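Home brewing and ferments > Equipment > Racks for small sample tubes, steel or acrylic?

Started by kefir_and_rye
Dec 27, 2018

Good evening to all. I keep sourdough and water kefir, and since October I take a small sample of each batch in a glass test tube, so that I can compare colour and sediment after some days. Until now my tubes stand in a coffee mug, and you can imagine how well this goes. I would like to buy a proper rack. The shop Pilier has both kinds, stainless steel and clear acrylic, and the price is nearly the same. I have 8 tubes at the moment. Which one do you advise for a kitchen? Please excuse my English, I learnt it mostly from recipes.

Reply from mashpaddle
Steel, without any doubt. Mine has had 9 years of hot water, vinegar and bad temper and it is still straight. You can boil it. Try that with acrylic.

The type I mean has a top plate with round holes and a second perforated shelf under it:

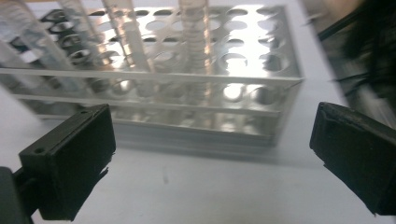

Reply from lowhill_cider
I must disagree with mashpaddle, with respect. For looking at sediment, steel is a nuisance. It shines, it throws light back in your eyes, and the bars hide the part of the tube which you want to see. I had steel and gave it away. Acrylic is not so strong, I agree, but who boils a rack? Warm water and a soft cloth are enough.

Reply from mashpaddle
I boil a rack.

Reply from kefir_and_rye
Thank you both. I did not think of the reflections. My window is behind the worktop, so perhaps this matters for me. Is it true that acrylic becomes cloudy from alcohol?

Reply from tinpot
It can crack from alcohol, which is worse than cloudy. I wiped mine with surgical spirit every week and small lines appeared near the holes. Now I use washing-up liquid only. Also measure your tubes before you order! Kioko sells one with holes too wide for the common thin tubes and mine were swinging like bells.

Reply from lowhill_cider
Tinpot is right about the spirit. I should have written it. Regarding the holes, you can look from above and from the side at the same time with a clear one, and small round things will also sit on top if the hole is the correct size. I find it practical for stoppers.

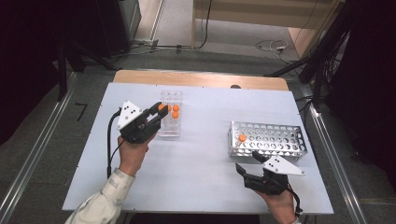 Photo: lowhill_cider

The clear sort, with the rows of holes in the top. I would not put it next to the cooker, because heat is the real enemy of acrylic.

Reply from mashpaddle
So: no spirit, no boiling, no cooker. A very delicate friend you have there.

Reply from lowhill_cider
And yours cannot be used near a lamp. We can continue like this until spring.

Reply from kefir_and_rye
Please do not quarrel on my account :) I have measured, and my tubes are all of the thin type. I think I will take acrylic for looking and keep the mug for drying. If it breaks, I will buy steel and mashpaddle may laugh.

Reply from tinpot
Do not dry them in the mug, the water stays at the bottom. Put them upside down on a folded towel.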